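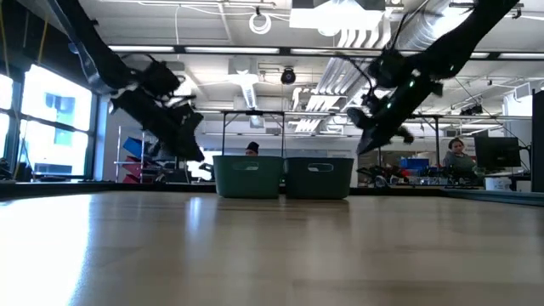
Teal bins, far side of the table.

January, shop notebook, finishing bench

Oil trial for the Travomska order, second round. Sample boards are ash, all from one plank, sanded to 120, then 180, wiped with a damp rag and sanded once more after the grain came up.

Board A: Soler hardwax, two thin coats. Went on easily and leveled by itself. Color a shade more yellow than I want.
Board B: Pikia matte oil, one coat, buffed off after 17 minutes. Closest to bare wood so far. A little patchy near the knot, I probably missed a spot with the pad.
Board C: Pikia again, two coats, 16 hours between them. Smoother to the hand but the sheen is up. Arūnas Adomaitis prefers this one. I still prefer B.
Board D: leftover oil from the Storngate job, no label on the lid. Still tacky at noon the next day. Threw the rest out.

Water test: wet glass left standing on each board for 5 hours. A has no mark. B has a faint ring, gone after a rub with a dry cloth. C no mark. D not tested.

Coffee test not done yet. Use the cheap instant, same as last round, otherwise the results can't be compared.

Shop humidity was 76 percent when I opened up, too high for this. Ran the heater and the fan all morning before the second coat on C. The humidity could be part of why D stayed tacky, so don't write that oil off on this result alone if another can shows up.

Rags: lay them flat outside on the rail to dry. Found two balled up in the trash again.

To do
Redo B with a fresh pad, work the knot area by hand.
Cut the next set from the other plank, the one with the darker streak.
Ask Travomska if they want the undersides done too. The drawing only says "all visible faces."
Order more 180 discs.

Arūnas has the price sheet for Soler. Need it before we quote.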